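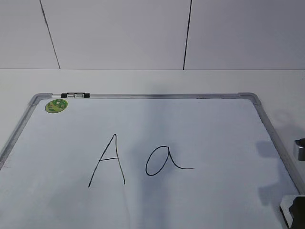
How to Practice Letter Pairs on a Small Whiteboard

Capital and lowercase letters are easier to learn side by side than on separate days. A small magnetic board laid flat on a table works well for this, and it takes up less paper than worksheets. I paid 990 for mine at Jarora, marker included, and any board with a smooth white surface will do.

What you need

A magnetic whiteboard
A fine black dry-erase marker
A dry eraser
One or two round magnets
A soft cloth

Step 1: Set the board down flat
Put it on a clear table with the long marker strokes in mind. Children need room for the elbow as well as the hand. Move the magnets up to a top corner.

Step 2: Write the model pair
Write the capital first, near the middle. For A, draw the left leg up to the point, come down the right leg, then add the crossbar. Next to it write the lowercase letter. If you teach cursive, let the tail run out to the right so the child sees where the next letter would join.

Step 3: Trace, then copy
Have the child trace the pair in the air over your letters, then copy it underneath. Two good copies are enough before you move on. We spend 14 minutes on a session and stop there, even if it is going well.

Step 4: Erase the whole board
Wipe in straight lines from top to bottom – circles just push the ink around. Go right up to the rail on each side. Ink dust collects where the surface meets the frame, and a dry eraser will not lift all of it.
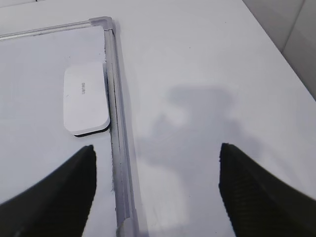 Eraser beside the side rail, with a dark line in the groove.

Step 5: Clean the groove
Wrap a slightly damp cloth over a fingernail or a flat wooden stick and run it along the inside of the rail. Dry the board before writing again. Once a month is plenty for a board used at home.

Cap the marker and store it on its side.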